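Print this page | E-mail this page

Hundarberg Bag Reuse Project
Progress report to Nesis, November period
Last updated 7 December 2018

Short one this time, end of year is on top of us. Full spreadsheet follows by e-mail once the totals are checked.

Where we are

Collected in November: 143 bags. Mostly backpacks, some totes and gym bags, a few laptop cases. Best month so far. The drop box at the Yatsenko building did most of it, school collection less than hoped.

Passed on: 100. All emptied, washed, zippers checked, tagged. The remaining 40 or so are on the repair shelf, nearly all for zippers. The last few were past saving and got cut up for straps and buckles, which we keep.

Repairs

Zippers are the slow part, same as last report. Typical faults: slider worn and won't close the teeth, pull tab missing, tape torn away from the fabric at the end of the run. Sliders are quick if we have the right size. Torn tape means unpicking and resewing and that eats a whole evening. We now sort by fault before anything goes to the sewing table. Saves a lot of picking up and putting down.

Black bags still a nuisance. Can't see a split seam on black cloth under the old lamps. Moved the checking to the white table and it is much better, you can follow the seam and the coil against it. Would like a second table the same if there is anything left in the furniture line.

Supplies

Estex order came in, two weeks late. Coil zipper by the roll, black and navy, plus a mixed box of metal sliders. Black is going fastest. Thread is fine until spring. Needles are not, the heavy ones snap on webbing and we are down to teh last packet.

Money

Spent to date is under plan. The 1,000 set aside for the second sewing machine has not been touched, we had one quote and it was too high. Asking to carry it over into next year please. Need a yes or no before the break if possible.

Still open

- label printer, still broken, tags are being hand written
- school pickup days for the new term, not agreed yet
- shelf space, repair shelf is full and spilling on to the floor
- wash room key, only one copy

The checking table and the zipper work:

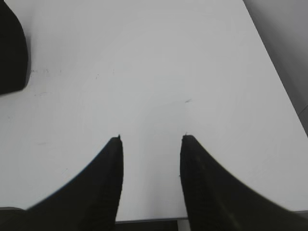
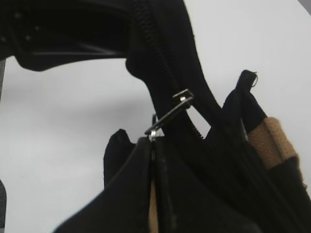 Does a bag with a broken zipper still count toward the target?
Only after it is repaired and passed on. Until then it's listed under collected, and if it ends up cut for parts it stays out of the passed-on figure.

Related items
Progress report, October period
Zipper repair sheet (sizes and sliders)
What we can and can't take
Drop box locations, Hundarberg
Nesis small grants: reporting dates

Print this page | E-mail this page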